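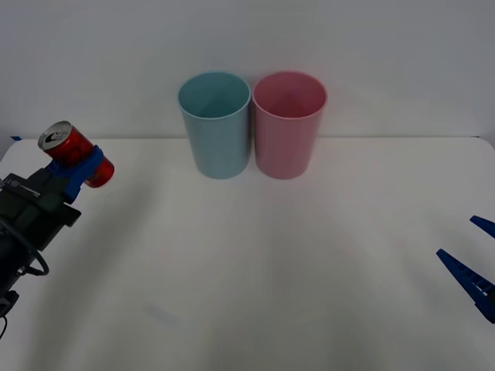

A day at the Wilholm waterworks

I have been drinking Wilholm water for most of my adult life and until this spring I couldn't have told you a single thing about where it came from, beyond a vague wave of the arm towards the hills. So when a flyer turned up in with the rates notice saying the waterworks would be opening its gates on 24th October, I stuck it on the fridge and told everyone at home that they were coming too. In the end only my sister came, but she brought scones, so I think I got the better half of the family.

You get there by taking the old quarry road out past the showground and turning left at the sign for the Ostell reservoir. The sign is very small and is mostly behind a wattle, so we turned left a good deal later than we should have, had a look at somebody's alpacas, and came back. Parking was in the mown paddock below the dam wall. It was already filling up when we got there at ten, and I was pleased to see so many prams and so many people of my mother's generation in sensible hats. The morning was still cool but you could tell it was going to warm up.

The dam wall

The tour starts on top of the wall, and you reach it by a concrete stair of 30 steps with a handrail on one side. There is a ramp further along if stairs are a bother, though it is a longish walk in the sun and I'd allow extra time for it. From the top the reservoir is much prettier than I expected. It has a crooked sort of shape, with two long arms going back into the gum trees, and there were black swans away over on the far side, and a line of white posts marking the old road that went under when the valley was flooded. Our guide told us that when the level gets low enough you can see the stone bridge. A man behind me said he had walked across it during the last big dry, and there followed a long and very friendly argument about which year that was.

We learned that water isn't simply taken off the top or the bottom. There is a tower standing out in the deep part with openings at different depths, and the operators choose which one to draw from depending on how the reservoir is behaving. In summer the top layer grows warm and can get algae in it, and the bottom can be short of oxygen and pick up a bit of iron and manganese from the mud. Somewhere in between is what you want. I had always pictured a big plughole. My sister had as well, I was glad to hear.

The treatment plant

From the wall we walked down the hill to the plant itself, which is a low cream brick building with a newer shed bolted onto its side. Everyone got a hi-vis vest and a pair of earplugs, and the children got vests that came down to their shoes. There was a bit of a wait at the door while the group before us finished up, and I used it to read the board on the wall, which says that the works supplied 1,302 homes in the year it opened. The town has spread out a great deal since then, and the new shed is there to keep up with it.

The first room is where the water comes in and gets its dose of coagulant, and I found this the most interesting part of the whole day, so forgive me if I go on. Raw water has tiny bits of clay and leaf matter floating in it that are far too small to settle by themselves. The coagulant makes them stick to each other, and then big slow paddles stir the water, ever so gently, until the bits clump into soft brown flakes called floc. You can lean on the rail and watch it drifting past like wet snow. Stir too hard and the flakes break up again. The operator on duty said she can tell a fair bit about the day's water just by looking at the floc, even with all the instruments they have, and that after heavy rain she'll go and look at it before she has taken off her coat.

From there it goes to the settling tanks, long and still, with the clear water slipping over a notched edge at the far end, and then down through the filters. The filters are beds of sand with coarser stuff beneath. We were lucky enough to be there for a backwash, when they run clean water and air up through the sand from underneath to lift out the muck. It boils up brown and then tan and then clear, and the whole group, grown adults included, went "ooh" at the same moment. If you go another year, ask when the backwash is and plan your visit to suit.

After that comes the disinfection, which happens in a closed room with a great many warning signs, and we only looked through the window.

The pump hall

I am not a machinery person, but the pump hall won me over. The old diesel pump is kept at one end, painted bottle green with brass fittings, and hasn't run for decades. Next to it are the pumps that do the job now, two Ukico units in plain grey that take turns, one working and one resting. They are about as handsome as a pair of filing cabinets, but they do push the water all the way up to the tanks on Signal Hill, and everything in town runs down from there by gravity. I hadn't known that either. It means that if the power goes off you still have water in the tap for a good long while, and I have been filling the bath before every storm for years for no reason at all.

Put your earplugs in before you go through the door. I waited until I was inside and regretted it.

Morning tea and the tasting

Tea was on in the Villalba room, a long pleasant room in the old office block named after the farm that used to be where the reservoir is now. There was an urn, there were lamingtons and a very good date loaf, and at the far end they had set up a water tasting, which I'd been a little bit rude about in the car. You were given three waters to try without being told which was which: Wilholm tap water, tank water from a local roof, and a bottled one from the supermarket.

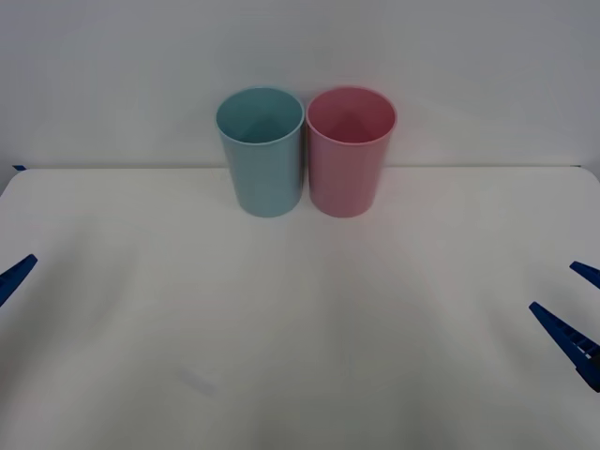
Two plastic cups, side by side on a white tabletop.

I was quite sure I would know the tap water straight away. I swirled it and sniffed it and made a great show, and I picked the bottled one. My sister picked the tank water as the bottled one and the tap water as the tank water, so she did no better, though she maintains the date loaf had put her off. The tip the staff gave us is to taste it at room temperature, as cold hides nearly everything, and to have a mouthful of plain bread between samples. They also said that if your tap water smells a bit of the swimming pool you can stand it in an open jug in the fridge for a few hours and the smell mostly goes. I've tried it at home and it does make a difference.

There was a table of leaflets as well, on leaking toilets (put a few drops of food colouring in the cistern and see whether it turns up in the bowl), on reading your own meter, and on what not to pour down the sink. I took one of each. The meter one has already paid its way. I went out the next morning with every tap in the house turned off and the little dial was still creeping round, and it was the hose fitting behind the lemon tree.

The laboratory

Only a few people at a time could go into the lab, so there was a queue along the corridor, but it moved along nicely and there were chairs. Samples come in from taps all over the district. Some are tested on the spot for chlorine and cloudiness and acidity, and others go into an incubator overnight to see whether anything grows. A young fellow in a white coat showed us how cloudiness is measured by shining a light through a little glass vial and seeing how much of it gets scattered sideways. He had one vial of reservoir water and one of finished water, and to my eye they both looked clean, and then he put them in the meter and the numbers were miles apart. 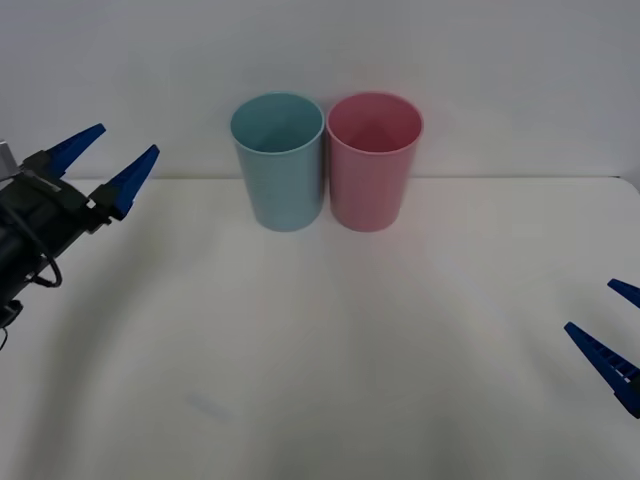

Someone asked him what was the strangest complaint they get, and he said it's white water, every winter. People ring up worried that their glass has come out milky. It is nearly always just air, and if you leave the glass on the bench it will clear from the bottom up in a minute or so. Brown water is a different matter and they do want a call about that, with the street name and the time you noticed it. Usually it means a main has been disturbed somewhere and the sediment has been stirred up, and they'll come out and flush the line.

He was asked about fluoride too, and about plastic pipes, and about whether it is all right to drink from the garden hose. He was patient with every one of us. The hose answer, if you are wondering, is to let it run first and preferably not to.

Walking back

We could have gone back by the shuttle bus but took the track along the spillway instead, and I'm glad of it. The bottlebrush was just starting and there were wrens all through the reeds. There's a picnic shelter near the bottom with a tap on a post, and we had the scones there, with water from the tap, and watched a small boy fill his hat over and over and tip it on his father's boots.

A few practical things for anyone thinking of going. Entry was free and so was the tea. You need closed shoes for the plant, and they do check, so the people in thongs had to stay on the dam wall. The full circuit took us 2 hours and we dawdled. Prams can manage everything apart from the filter gallery, where there is a grated walkway. Toilets are next to the Villalba room, with another set in the car park. Dogs aren't allowed past the gate on account of the catchment rules, so leave them at home.

The staff said they hope to run another one, possibly with an evening tour of the pump hall, and that dates usually get put up on the library noticeboard in November. I've asked my mother to keep an eye out, as she is in there more than I am, and my sister has promised to do the navigating next time.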